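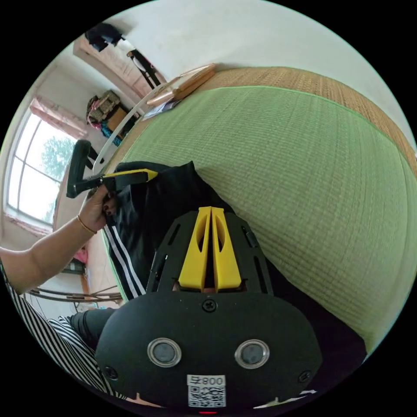 The yellow-fingered gripper over a striped black garment, on the green mat.

I got to the Caltular open day a little after nine, coffee in hand, and ended up talking for over an hour with one of the people who runs the folding work (she asked me to leave her name out, fine by me!). First question: why laundry?

"Everybody has it," she said. "And cloth is awful. A box stays a box. You pick up a sleeve and the whole shirt changes shape on you."

The project is called Folent, and the idea is that people do the chore with the grippers in their own hands, so a robot arm can learn from the recordings later. I asked how many folds they've collected. She laughed. "We want 100 good ones per garment. Pants are at 67. Fitted sheets, please don't ask."

I got to try one, and my thumb was sore by the third T-shirt. "You squeeze too hard," she told me. "Everyone does on day one. Let the fingers close and then wait a second."

Then we watched the arm have a go at a dish towel. It took two tries and the corners were way off – better than mine, though. Would she have one at home? "Not yet. I'd want it to do socks first."

They're doing another open day in October over at the Dellow building, with 32 spots. I've put my name down.

14 shares | 3 comments

Comments

mapletown_ray: Does it do towels in thirds or in half? This matters in our house.

knitsandbits: Went last year and my hand hurt too lol

pdx_oona: Is parking any better at Dellow?

Related
A morning at the Athanasiadis bakery line
9 open days worth the drive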